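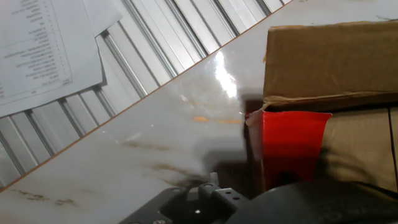
Ticket 277: Labels printing twice after update
Opened by: Archie McIver, Flullard
Site: Trerwood
Product: Cuadros dispatch module
Priority: Medium
Opened: Thursday, December 26, 2013

Problem
Every order sent from Cuadros to the label printer comes out twice. It started when the new version went on. Invoices and picking lists print once, as they should. Two parcels have already gone into the system as separate consignments and the carrier wants to charge for both.

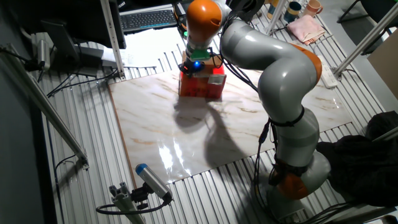
The second label carries a different consignment number from the first, so this is not a copies setting in the driver. I checked that anyway and it is set to 1. We only want one label per box, a small white one on the front face towards the right, like the one on the red box at the back of the table. Order 191 is the clearest case in the log if you want to look at it. Both entries have the same time to the second.

Tried so far
Restarted the print service. No change.
Deleted the printer and added it again. No change.
Printed a test page from Windows. One page.
Sent an order from the other PC. Two labels.
Rolled the driver back to the July version. No change, so I put the current one back.
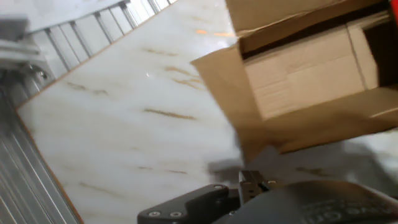 Open carton on the table at Trerwood

Reply from Cuadros support
Thanks for the log. Please go to Settings, Dispatch, Output and tell us how many rows are listed under "Label queue". There should be one for each printer. Please also confirm whether "Send on save" and "Send on confirm" are both ticked.

Reply from Archie McIver
One printer, two rows. Both are called Brokex Label and both are active. Both boxes are ticked. I don't remember ticking the first one.

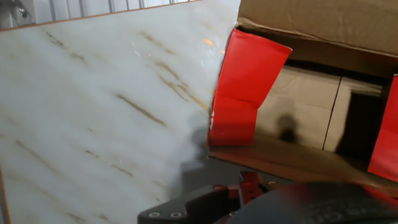
Fix
1. Close Cuadros on all PCs.
2. Open it on the main PC only and delete the lower Brokex Label row.
3. Untick "Send on save" and leave "Send on confirm" ticked.
4. Restart the print service, wait 40 seconds, then open the other PCs.

Result
Sent 3 orders, got 3 labels. Duplicate consignments still need cancelling with the carrier. Leave open until that is done.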